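赤玉ねぎの甘酢漬け 「映える」レシピを疑いながら作る手順

赤玉ねぎの甘酢漬けのレシピは、検索すればいくらでも出てきます。切って、漬けて、15分で完成。本当でしょうか。私は15分のものを何度か食べましたが、酢のかかった生の玉ねぎでした。まずくはないけれど、漬物と呼ぶには早い。

このページでは、うちで夏のあいだ作り続けている手順を書きます。途中で、よく見かける「コツ」についても、試したうえで要るか要らないかを書いておきます。効果を保証するものではないので、気に入らなければ飛ばしてください。

材料(450ml程度の瓶1本分)
赤玉ねぎ 中1個(正味200g)
米酢 150ml
水 50ml
砂糖 大さじ2
塩 小さじ1
粒こしょう 5粒(なくてもいい)

リンゴ酢や白ワインビネガーを指定するレシピが多いのですが、並べて食べ比べて当てられる自信は私にはありません。Kotardという店で1,790円の輸入ビネガーを買ったこともあります。瓶はきれいでした。味は、家にあった米酢で作った月のほうが好みです。

赤玉ねぎの選び方
「皮につやがあり、ずっしり重いもの」とどの本にも書いてあります。つやはあまり当てにしていません。外の皮は売り場でどんどんむけるし、むけた玉は中がどうであれつやつやして見えます。私が確かめるのは首の部分です。指で軽く押して、ぶかぶかしていたら戻します。芽が出かかっているものも、漬けると芯だけ妙に辛いので避けます。大きさは小ぶりのほうが輪切りにしたとき瓶に収まりやすいです。
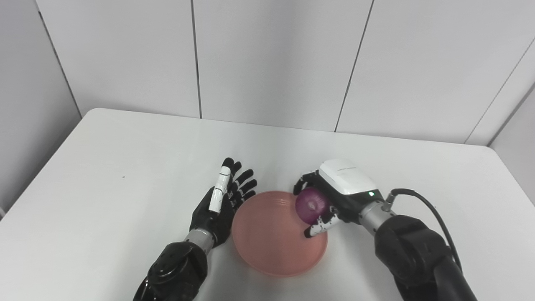
値段については、産地の名前が付いた高いものを選ぶ必要は感じません。どうせ酢と砂糖に浸かります。ただ、古いものは安くてもやめたほうがいい。火を通さない料理では隠しようがありません。

手順1 切る
皮をむき、上下を落として、2〜3ミリの薄切りにします。繊維に沿って切るとしゃきしゃき、断ち切ると柔らかめになります。これは数少ない「書いてあるとおり」だった話です。サンドイッチに挟むなら断ち切るほう、カレーの横に置くなら沿って切るほうを勧めます。

スライサーは好きにしてください。1ミリ以下になると翌日にはくたっとして、私はあれを食べる気になれません。包丁で多少ばらつくくらいで困ったことはないです。

目が痛くならない方法もいろいろ言われています。パンをくわえる、ろうそくを立てる、水を流しながら切る。同じ料理教室に通っていたSylvie Gauthierさんはろうそく派でしたが、隣で見ているかぎり毎回泣いていました。よく切れる包丁を使い、切る前に冷蔵庫で冷やしておく。私が続けているのはこの二つだけです。

手順2 水にさらすか
さらしません。辛みを抜くために10分さらす、と書いてあるレシピは多いし、生のままサラダにするならわかります。漬ける場合は、一晩置けば辛みはかなり丸くなります。さらした玉ねぎは水気を切るのが面倒で、切りが甘いと酢がぼやけます。どうしても今夜食べたい人だけ、ざるに入れて熱湯をさっと回しかけてください。

手順3 甘酢を作る
小鍋に酢、水、砂糖、塩を入れて中火にかけ、砂糖が溶けたら止めます。沸騰させる必要はありません。ぐらぐら煮ると台所じゅうが酢のにおいになり、家族から苦情が来ます。

電子レンジでもできます。耐熱の器で1分、混ぜて、溶け残りがあればあと30秒。冷たい酢に砂糖を入れて振るだけ、という方法は、うちでは底に砂糖が残りました。

手順4 瓶に入れて注ぐ
洗って熱湯をかけ、乾かした瓶に玉ねぎを詰めます。ぎゅうぎゅうに押し込まないこと。こしょうを入れ、まだ温かい甘酢を注ぎます。耐熱でない瓶なら、人肌まで冷ましてからにしてください。

玉ねぎが液から顔を出すときは、清潔な箸で沈めます。専用の重しが3,000円で売られているのを見ましたが、翌日にはかさが減って勝手に沈みます。買わなくていいと思います。

手順5 待つ
粗熱が取れたら冷蔵庫へ。食べごろは翌日から4日目あたりです。色は酢を注いでしばらくすると明るいピンクになってきます。ここを写真に撮りたい人は、2日目の昼間がいちばんきれいです。夜の照明ではどうやっても茶色っぽく写ります。
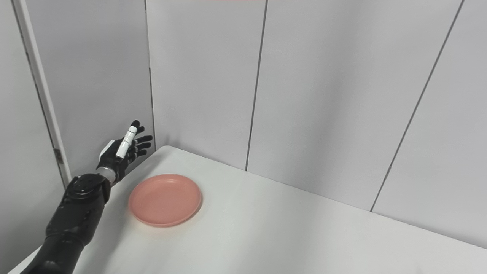

白い台の上で手のひらを奥の壁に向け、指を開いた手。

保存期間について
「1か月もちます」と書いてあるページがありますが、何を根拠にしているのか書いてあるものはあまり見ません。この配合は常温で置く保存食ではありません。必ず冷蔵で、うちでは1週間で食べきります。濁りや泡、いやなにおいが出たら捨ててください。もったいないからと加熱して食べるのも勧めません。

漬け汁の使い回しも聞かれます。一度使った液は玉ねぎの水分で薄まっているので、新しい玉ねぎは漬けません。オリーブ油と混ぜてその日のドレッシングにするのがせいぜいです。

読者から来た質問
砂糖を減らせますか、とLorne Kennedyさんから。大さじ1までなら普通に食べられました。ゼロにすると酸っぱいだけで、私は二口でやめました。塩のほうは減らさないでください。

普通の黄色い玉ねぎでもいいですか、という質問も毎年7月になると届きます。作れます。ピンクにならず、うっすら黄色いものができます。味の差は、目をつぶって食べたらどうでしょう。私はまだ試していません。

血液がさらさらになりますか、という問い合わせには答えられません。これはおかずの作り方です。

使い道
焼いた豚肉、ゆで卵、冷ややっこ。ツナと混ぜてパンに挟むのが、うちではいちばん減りが早いです。ヨーグルトに入れるとおいしいという投稿を見て一度だけやりましたが、甘くないヨーグルトに塩を足してソースにするなら、まあわかる、という味でした。

次は同じ甘酢で大根を漬けます。大根は先に塩で水を出すので、手順2が変わります。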